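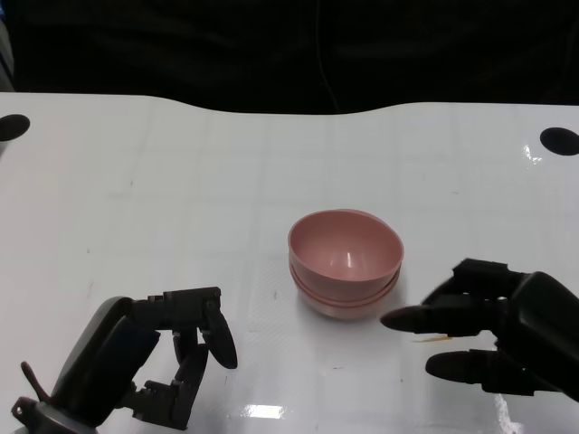 I have been putting off writing about the car for weeks, mostly out of superstition, but we are well past the return window now and it is still running, so I suppose it's safe.

The short version is that we bought a used Tolura in April, after the old wagon finally needed more work than I was willing to pay for. The long version involves four dealerships and a great deal of bad coffee, and a spreadsheet I'm a little embarrassed by.

I had not bought a car in 12 years. The last time, I walked onto a lot, liked the green one, and drove it home the same afternoon. I went into this expecting something similar and got a rude surprise on the first morning. The place out by the Prundmont exit had maybe a third of the cars it listed online. "That one's in transit," the salesman told me, and then he told me the same thing for the next one I asked about. He was perfectly nice about it. He offered me a granola bar.

After that I started calling ahead, and I'd tell anyone to do the same. Ask them to walk out and put a hand on the car while you're on the phone. Two places did it cheerfully and one got huffy, and the huffy one turned out to have a "documentation and preparation" charge that wasn't in the advertised price anywhere. I asked what was being prepared. They said the car.

The trade-in was its own adventure. The first offer on the wagon was $2,000, which I thought was low but not insulting, considering the rust along the back doors and the window that only goes down if you help it. Then I took it over to Camodell, the big used lot behind the garden center, and they offered me $3,789 without even asking about the window. I have no idea where they got such a particular number. I said yes before they could think it over any further, and then sat in their waiting area feeling oddly sad about it. That car moved us into this house. It carried a lot of lumber and one very unhappy cat.

Camodell is also where the Tolura came from, in the end. I'd gone in meaning to look at a Quan, which everybody seems to be driving this year, and I did take one out. It was quiet and very pretty inside, but I could not get comfortable in the seat - something about the headrest pushes my chin down - and I couldn't see a thing out of the back. The Tolura is plainer. It has real knobs for the heat. I drove it up the hill past the reservoir and back, parked it badly on purpose to see how forgiving it was, and that was that.

I did pay for an inspection at my own garage first, and they found worn front pads and a slow leak in one tire. Camodell fixed both after a bit of back and forth. I'm glad I asked, even though I hate asking.

The one thing I'd do over is the financing. I took the dealer's loan because I was tired and it was almost closing time, and when I called my credit union the next week their rate was better. I've since moved the loan over to them, but it took 2 visits and a notarized form, and I could have skipped all of that by making a phone call before I went shopping.

The new plates came in the mail on 14th May, so it feels official. I still reach for the gearshift in the wrong place every single time I back out of the driveway. Next job is finding floor mats that fit, and if anybody has a set they like for the Tolura, please leave me a note in the comments.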